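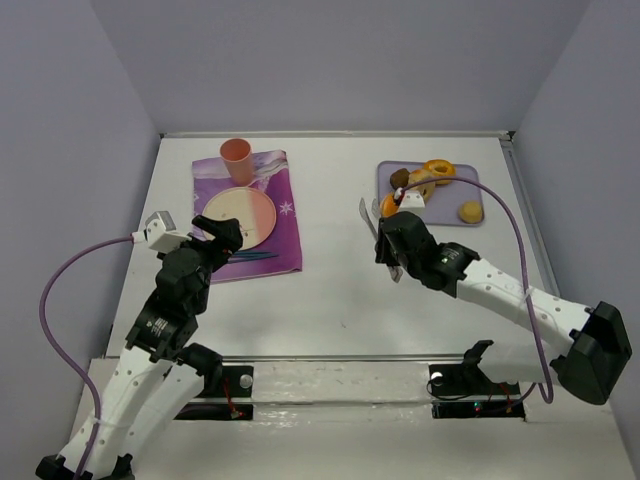

How long does it take to get a two-arm Flindska kit from the box to its first table-setting run?

A long weekend, if you already own a decent screwdriver and have a friend who doesn't mind holding cables.

I had mine running by Sunday night, and I am not a fast builder! The arms come as bags of white plastic shells with those rows of little holes, plus the black servos, and the holes turn out to be my favorite part of the whole kit. You can zip a cable tie through pretty much anywhere. I ran the purple camera cables along the links and left a big loop up by the gripper, bigger than looks sensible, and I haven't snagged one yet.

Place settings are what I've been practicing. A napkin, a plate, a cup, and then a tray of snacks with a donut and an orange slice on it, so there's something round and something awkward. The knife is the hard one. It's thin and shiny and the gripper has to take it just so or it swivels on you. The little cameras on the grippers help a lot there, and I'd pay for them again (they're an add-on, 13 dollars for the pair of mounts, cameras not included, grumble).

Now the money. The pair of arms is $445, and the Mok software is free for the first year. The Hestov folks sell a similar set for less, but you print your own shells, and my printer and I are not speaking right now. Kastus has a ready-built version too. Welington Sales from our Tuesday group has one and loves it, though he did wait for it from December until spring.

Gripes? The manual skips the step where you set the servo IDs, so do that before you bolt anything together. I did it after. Also the shoulder joints are heavier than you'd guess, so mount the whole thing to something solid.

If you want to try mine before buying, reply to this email and I'll bring it to the next meetup. Bring your own donuts.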